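Unit 3: Faults in Two-Arm Handover
Course notes, Thursday section. Instructor: Wing-sze Tseng

3.1 Background

A handover is the transfer of a part from one arm to the other without setting it down. For a short period both grippers have hold of the same rigid object, and the two arms form a closed chain. Any error in the position of one arm then shows up as force on the other. Most handover faults start in this period.

3.2 The Skanow fault

The case for this unit comes from the Skanow cell log, January. The giving arm closed on the part and moved to the transfer point. The receiving arm closed. The giving arm was then supposed to open, but its release command waited on a "grip confirmed" signal from the receiver, and that signal never came. The receiver's retreat move had its own timer and started anyway. Both arms pulled on the part until the force limit of 50 N tripped and the cell went into protective stop.

The log shows the following order:

Receiver close command sent
Receiver finger motion stopped
Grip confirmed: no
Retreat timer expired (80 ms)
Receiver retreat started
Force limit, both arms
Protective stop

Cheuk-hei Hung's report traces the missing signal to a finger width threshold left over from a larger part. The fingers closed correctly on the smaller part, but the measured width fell outside the accepted range. The controller read this as an empty grip.

3.3 Causes

Separate the trigger from the design error. The trigger was the wrong threshold. The design error was that release and retreat depended on different conditions. With a shared condition, the same wrong threshold would have left both arms waiting in place, with no load on the part beyond the grip itself.
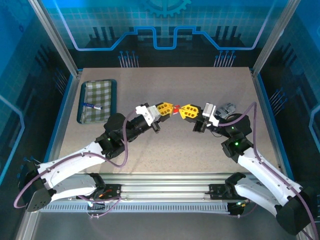
Figure 3.1. Transfer point, with the red part between the fingertips of both grippers.

3.4 Recovery

Do not clear the stop and resume. The program counter is still inside the retreat move. Keep hands out of the gap between the grippers; stored force in the joints can move the fingers when one side opens. Support the part with the plastic rod, open the receiver at low speed, then jog the giver back along its approach path.

3.5 Problems for next session

1. Redraw the handover state diagram so that retreat cannot start before release is complete.
2. State what each arm should do if grip confirmation is lost after release.
3. Read Sze-wing Ng's notes on force limits, section 3, before the lab.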